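## 4. Evaluation of the Skirneo room-tidying kit

### 4.1 What was supplied

Flikier sells Skirneo as an add-on kit for two-armed robots already owned by the buyer. The kit we evaluated consisted of a software licence, a calibration board, a set of mounting brackets for the head camera and a remote support plan. The arms and hands were our own. Flikier's installer spent one working day at the Stovis site fitting the brackets and running the calibration, and after that all contact went through the support line.

The licence covers a small group of tasks. We tested only the one sold as "floor clear", in which the robot picks up light litter from the floor of a furnished room and puts it in a bin within reach. The sales material describes it as suitable for serviced accommodation between guests. We chose it because it has a plain end state that a person can check by walking through the door.

Bed making and bathroom restocking are offered under the same licence. Neither was ready for release during our evaluation period, and we have left them out.

### 4.2 Room and items

All runs took place in a furnished bedroom with a carpeted floor. The working area was the strip of carpet between the bed and the sofa, ending at the wall beside the nightstand. We left the furniture where it was and did not straighten the bedding before a run, as the kit is supposed to tolerate ordinary disorder. The carpet was worn and marked in places. We did not have it cleaned, and this turned out to matter (Section 4.5).

Litter was drawn from a box of used packaging: snack wrappers, pieces of brown paper, paper cups and similar. Each run used between one and three items. They were dropped from waist height by a staff member who did not operate the robot, and were left as they fell unless they landed under the bed or sofa, in which case they were dropped again. The bin was a round black one, placed beside the bed on the left arm's side.

The robot was driven to a taped start line and stayed there for the whole run. Skirneo can command a mobile base, but the base module is licensed separately and we did not buy it. All reaching was therefore done by the arms alone. This made the far end of the strip harder than it would be for a buyer with the full package, and the results should be read with that in mind.

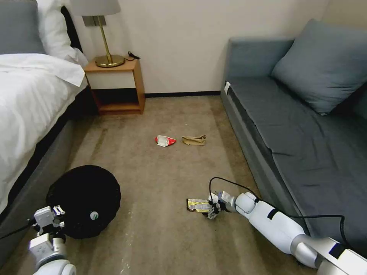

**Figure 4.** Floor clear task, head camera view. The right hand is at a yellow and silver wrapper; two further items lie deeper in the room.

### 4.3 Procedure

We completed 200 runs, with 371 items placed on the floor in total. A run began when the operator pressed start on the tablet and ended when the software reported the floor clear, when the operator stopped it, or when nine minutes had passed. The time limit was ours. Skirneo has no limit by default and will keep retrying an item until told otherwise.

An item was scored as cleared if it was inside the bin at the end of the run. Items on the bin rim were scored as not cleared, as were items pushed under furniture. The operator could not touch the robot, the bin or the litter during a run. We allowed emergency stops at the operator's discretion and asked for a written reason each time.

The head camera view was saved for every run. Two staff members scored the saved views separately and then compared sheets. Where they disagreed, they looked again together and settled on one score.

We used the default settings throughout, apart from arm speed, which we reduced after the first morning. At the default speed the right arm passed closer to the sofa than the site manager was comfortable with. The support line confirmed that lowering the speed would not void the plan. The runs made before the change are not included in the total.

### 4.4 Results

Of the 371 items, 30 were not in the bin at the end of their run. Flat wrappers were the largest group among these. A wrapper lying flush with the carpet gives the fingers little to close on, and the software's usual response was to press down and drag. On smooth flooring this might work well enough. On carpet, the wrapper often moved with the hand for a short distance and then slipped free. Crumpled items of the same material caused much less trouble.

Distance was the second factor. Items lying well back toward the wall took longer than items near the start line, and the arm was close to full extension when it reached them. The planner sometimes gave up on a far item, went to a near one, and returned to the far one later with a different wrist angle. We thought this was sensible behaviour and would like to see it described in the manual, where it is not mentioned.

The two arms were used unevenly. With the bin on the left, Skirneo tended to use the right hand for picking while the left stayed near the bin. We could not find a setting to change this. Support told us that arm assignment is decided by the bin position, and that moving the bin to the right would reverse it. We had no time to check.

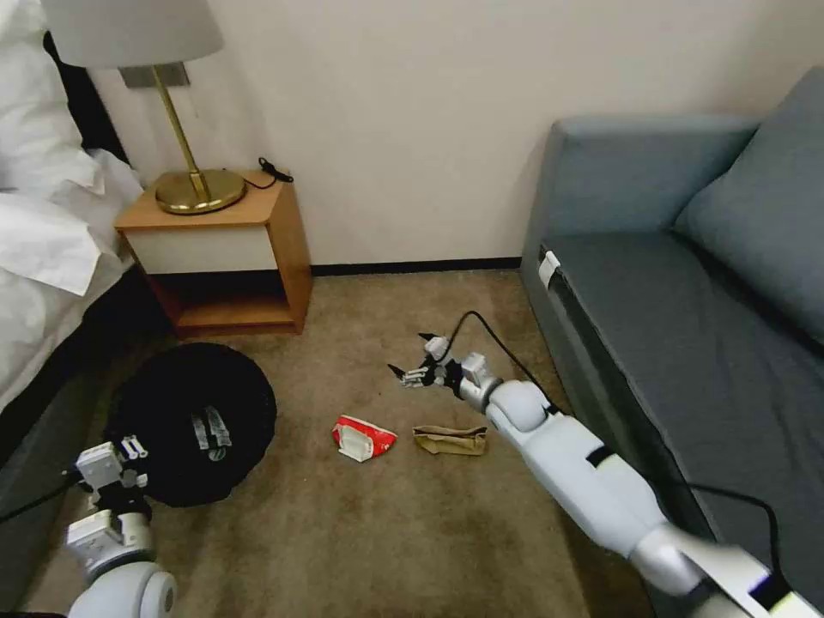 Stovis, 26 Oct 2022

The notes for this session were kept by the operator on duty and are summarized here because they cover most of the faults we later reported to Flikier. The session was run with the reduced arm speed and the standard litter box. A red and white wrapper and a piece of tan paper were on the open carpet between the arms, and the right hand was over the paper when the operator made the first entry.

The operator recorded that the tablet drew the approach path correctly but labelled the paper "textile". The label has no effect on the grasp in this task. It does affect the session report, where items are grouped by type, and a hotel using the report to track lost property would be misled by it. Flikier has acknowledged the fault and says that a revised label set will be issued in December.

The second entry concerns the cable to the right hand. Our cable has slack in it and loops above the arm when the elbow is raised. The installer had seen this and passed it. The operator asked for it to be clipped closer, and we did so at the end of the session. The installation guide has one paragraph on cables and no drawing. A drawing would help, as most buyers will be fitting the kit to arms with their own cable layout.

The third entry is a complaint about sound. Skirneo plays a tone each time it begins a new approach, and the volume resets to full whenever the tablet wakes up. Staff in the next room noticed it before we did.

### 4.5 False detections

Carpet marks were reported as litter in several runs. The software would lower a hand over a pale patch, close the fingers on nothing, and try again. In most cases it dropped the detection after a second attempt. In a few it did not, and the run went to the time limit with the real litter already in the bin. Those runs did not lower the clearance score, but they would cost a paying user time.

There is a "learn floor" routine meant to deal with this. It asks for a clear floor and takes one view from the start line. We ran it once, before the first session, as the quick-start card instructs. The full manual recommends repeating it whenever the lighting changes. The card and the manual should agree, and we have told Flikier so.

### 4.6 Support and cost of ownership

Support was answered by email, usually on the same working day. The replies were specific and the people writing them had clearly read our logs. The Gebru office handled our calibration questions and was quicker than the general address, although the plan does not give its contact details and we only obtained them through the installer.

The licence is tied to one robot and one head camera. Replacing the camera means a new calibration and a call to support to release the old serial number. Buyers who expect to swap hardware between rooms or properties should ask for this to be written into the agreement before signing.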